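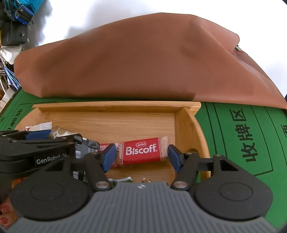 Project Report: Our Visit to the Mikska Open Day
Intro to Automation, Group 2
Friday, July 17, 2020

Why we went

For our summer project we had to pick one kind of robot work and find out how it really gets done. Most groups picked factories. We wanted to know how a robot learns to tidy up, because that sounds so easy and every website we read said it was hard. Our teacher, Recep Aksoy, found out that Mikska was holding an open day with live demonstrations, and we signed up the same afternoon. I was hoping we might get to hold something. We did!

What we saw first

Mikska had three stations. The first was run by Plutell and was all about wheels and sensors, and we only stayed there long enough to take notes. The second was a talk on a program called Zorkudus, which sorts recordings into good tries and bad tries. The talk was pretty advanced but the speaker was patient with us and drew everything on a whiteboard. One thing I wrote down word for word: "A bad try is still worth keeping if you know why it was bad."

The third station was the tidying table, and that's where we spent most of our time.

The tidying table

The job is to move packaged snacks between a bamboo tray and a green mat using two hand-held grippers. A person does the holding and moving, so there is no robot arm in this part at all. Each gripper has two fingers with blue pads on the ends. The person's movements are recorded and later a robot can be trained on them. I had read about this kind of thing before the visit but I had pictured gloves, or somebody with a joystick.

Snacks are a great choice for this. They come in all shapes, they crinkle, and the bags slide around on each other. A biscuit packet is stiff enough to grab by its ends, but a soft bag folds up when you squeeze it. The jelly cups were the ones everybody wanted to see. They're slippery and the pads have to meet them at just the right angle.
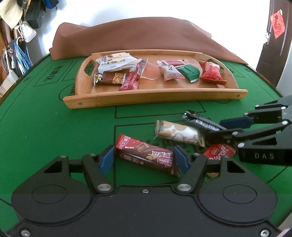

Figure 2. Wafer package between the jaws, with more snacks on the mat and in the tray.

The demonstrator went through the steps slowly for us. She opened the fingers wide, came down over the packet, stopped for a second, and only then closed them. She told us beginners nearly always close too early. With two grippers you also have to plan which hand goes first, or they bump into each other over the tray (we found this out ourselves later on).

Our turn

We each got a short practice session. My first grab pushed the packet right off to the side. On my second one I got it up in the air and was so pleased with myself that I forgot to look where I was putting it down – it landed upside down and half across a line on the mat. By the end I could do a wafer pretty well, but I never got the hang of the soft bags. Your wrist wants to twist and the gripper is longer than your hand, so a small twist turns into a big one at the fingertips.

As a group we made 88 tries and 82 of them were marked as usable. I thought that was amazing until I asked how many a real project collects. For the snack task the goal is 3000, and they hope to be done in September.

What we learned

The biggest surprise for me was how much of robotics is people doing ordinary things very carefully, over and over. I also learned that the order of the moves matters. If you take the packet on top first, the ones under it may slide, and then the next try starts from a different place. The team likes that because they want the robot to see lots of different starts.

We also talked about how a gripper feels its way. Ours had no feeling for the person holding it beyond the push you get back through the handle, and I caught myself watching the pads the whole time.

What we'd do next

We want to build a simple two-finger gripper out of cardboard and craft foam and test it on five kinds of packaging. Sezer, the shop that helps our school with parts, has offered us hinges and screws. Our first sketch has the fingers too short, so that's the first thing to fix. If it works we'd like to compare foam pads with rubber ones and write down which packets each of them drops.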